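Burnatham Shared Kitchen: Warewashing Water and Energy Reduction
Second progress report to the Govwood Fund
Prepared by Eusebio Soler, project lead
Date of report: 23rd May

Summary

The project is on schedule and within budget. Both replacement dishwashers are installed and commissioned, the drain heat recovery unit is in service, and metering has been continuous through the reporting period. Metered water use in the warewashing area is down 28 percent against the baseline. Energy savings are lower than forecast, for reasons set out under Heat recovery. One item, the revised drying procedure, remains open and will be closed in June.

We are not requesting a change to the grant total. We are requesting approval to move $1,000 from the training line to the metering line, as explained under Budget.

Background

The kitchen serves the Burnatham community dining room and three outside groups that hire the space. Before the project, all plates, trays and utensils went through a single conveyor machine that had been sized for a much larger operation. It ran a full tank of hot water regardless of load, and the fill valve had been leaking past its seat for long enough that the loss was included in the normal water bill. The original application proposed replacing it with two smaller hood machines, adding heat recovery on the drain line, and rewriting the handling procedures to suit.

The baseline was taken over four weeks with the old machine in normal use. The comparison period in this report is also four weeks. Meal counts were close enough between the two periods that we have not applied a correction.

Work completed in the period

Electrical work was finished first. The existing supply was adequate for one hood machine but not for two running together, so a new circuit was pulled from the main panel. The old conveyor was disconnected, drained and removed through the loading door. The floor under it had to be patched and resealed before the new machines could be set, which took three days that were not in the original plan. The dining room used disposable plates for that time. The cost was absorbed in the contingency line.

The hood machines were supplied and installed by Dafis. Machine A handles plates and trays. Machine B handles utensils, glassware and small pans, and is left off outside the lunch and evening services. Commissioning found a low final rinse temperature on machine B, traced to a booster thermostat set below specification. It was adjusted on site and has held since.

Water meters are fitted to the cold feed of each machine and to the pre-rinse sprayer. An hourly log is written by the Emutau data logger in the plant closet. The logger lost its clock setting once, after a power interruption, and the affected day has been left out of the totals.

Water results

Most of the saving comes from the machines themselves. The pre-rinse sprayer was replaced with a low-flow model, but its metered use has barely changed, which suggests that staff are holding it open longer to get the same result. We will try a scrap-and-soak step ahead of the sprayer next month and report the effect separately.

Night readings are now zero on all three meters. In the baseline period there was a constant overnight flow from the leaking valve.

Heat recovery

The unit preheats incoming cold water using drain water from both machines. It performs well when a machine is cycling continuously and poorly when loads are spaced out, which is how the kitchen works for much of the afternoon. The forecast in our application assumed steady use. The measured contribution is therefore below forecast — the equipment itself is working as the manufacturer describes.

Two adjustments are possible. The first is to hold afternoon dishes and wash them in batches, which costs nothing but needs rack space. The second is a small buffer tank. We recommend trying the first before spending money on the second.

Drying and putting away

The old conveyor had a blower section at its outlet. The new machines do not, and plates are expected to air-dry in the rack from their own heat. Ceramic plates do this reliably. Plastic plates and trays hold less heat and often come out with water standing on the rim.

Our current draft procedure is as follows. Racks stand for two minutes after the hood is raised. Ceramic plates are then stacked directly. Plastic items are tilted, left for a further two minutes, and finished by hand with a clean cloth if any water remains. Cloths are changed at the start of each service and whenever they become damp through. Used cloths go straight to the laundry bin and are not returned to the counter.

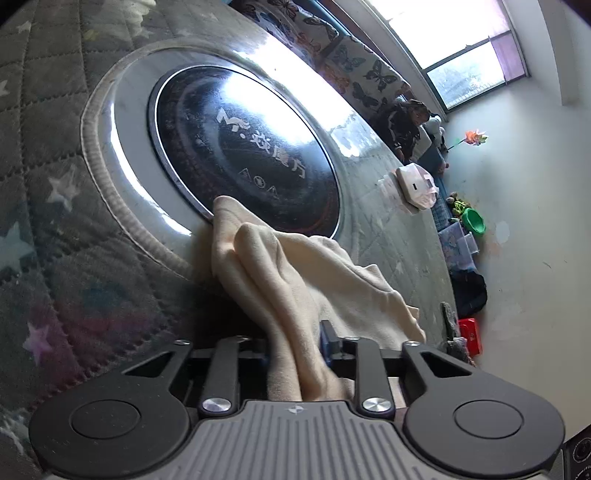 Rinse aid and chemical use

Rinse aid dosing was set by the installer for ceramic and was raised slightly on machine A to help with plastic trays. This reduced spotting. It also increased consumption, and we will review the setting once the drying procedure is final. Detergent use per rack is lower than with the conveyor, mainly due to the smaller tank volume. Local water is moderately hard, and the softener is regenerated on a fixed schedule that has not needed to change.

Training

Regular kitchen staff have been trained on startup, shutdown, filter cleaning and the daily temperature record. The hire groups have been given a shorter session and a one-page sheet posted beside machine A. The most common fault so far is the scrap filter being refitted without its inner basket, which lets food into the wash pump. The sheet has been revised to put this step first.

Training took less time than budgeted. The old machine needed a trained operator at each end; the new ones can be run by one person.

Budget

Spending to date is within the approved total. Floor repair was charged to contingency, of which 40 percent remains. The training line is underspent. The metering line will be overspent if we add a temperature sensor on each side of the heat recovery unit — without them, we can report total energy but cannot separate the unit's contribution by time of day. The transfer requested in the summary would cover both sensors and their connection to the logger.

Risks

The rinse booster on machine B will be checked weekly until the end of the project in case the thermostat drifts. Rack storage may limit afternoon batching. Spare wash arms are on back order, with no delivery date confirmed.

Next period

Work planned for June:

Run the afternoon batching trial and compare heat recovery output.
Trial the scrap-and-soak step at the pre-rinse station.
Finalize the drying procedure and issue it to all hire groups.
Install the two temperature sensors, subject to approval of the transfer.
Recheck rinse aid dosing on machine A.

Meter logs in spreadsheet form are available to the fund on request.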